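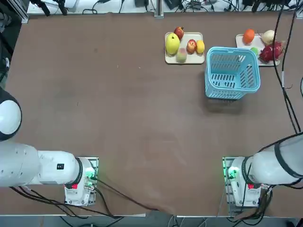
Figure 7.1. A brown tabletop, with trays of fruit and a blue basket near the far edge.

Chapter 7: When Is a Game Animation Done?
4 min read

Ask a small studio how its game is coming along and you will hear a percentage. Be careful with it. Stoltdale, a farming game by the team at Zerkance, was reported "nearly animated" in April with 35 clips left to clean up. Wagner Coutinho, the lead animator, had counted a clip as done once it left his screen. Kátia Camargo, who put clips into the game, had not.
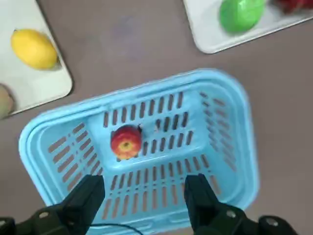 Figure 7.2. Basket with slotted walls and floor.

Both were sensible people. But a walk cycle that looks fine alone may slide across the ground once the player turns — and then it goes back in the pile. Of 200 clips in Stoltdale, 13 were marked done twice. 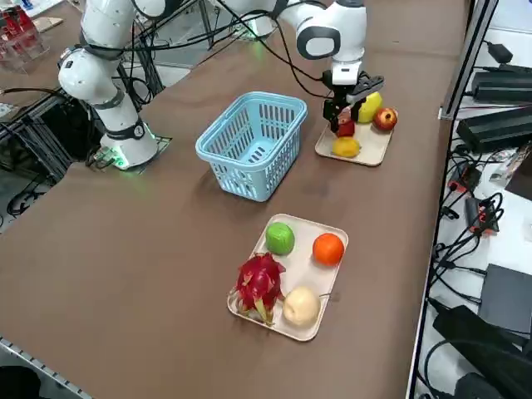
Figure 7.3. Small red apple above a tray.

We will look at three ways of tracking such work. I doubt any of them predicts a release date, whatever their makers claim.

2 comments · 13 shares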